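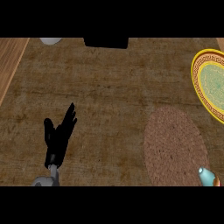 I stopped buying bread in October, mostly because the bakery on the corner closed and the supermarket loaf tastes of nothing. Since then I have made one loaf every 4 days, which is as long as the two of us take to finish it. I knead straight on the table. A worn brown wooden top with scratches and small stains in it suits me better than a marble slab, and I scrape it down with a blunt knife when I'm done. Flour gets into the grain and comes out again with a stiff brush.

The recipe is plain. I use 600 grams of strong white flour, a spoonful of salt, a little dried yeast and enough water to make it slightly sticky. I used to weigh the water too, but the flour from Pullgate drinks more than the one I had before, so now I go by feel. If it won't come off my fingers I leave it alone for a while before adding anything.

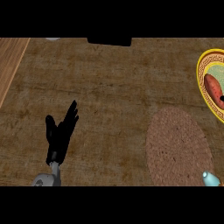 The long rise is the part I got wrong at first. I was following a book that said one hour somewhere warm, and our kitchen is never warm before noon. Teófilo Taipe, who used to bake for a living, told me to mix it at nine in the evening and leave it in the pantry till morning. The crumb was better the first time I tried it – more open, and with some flavour. I have done it that way ever since.

I bake in a lidded pot with the oven as hot as it goes, then take the lid off for the last part. The bottom still catches now and then. A second tray on the shelf below helps a bit.

Next I want to try rye. I have bought a small bag and read a few recipes, and they all disagree about the water. I'll start with 135 grams of it in the usual dough and see what the loaf is like.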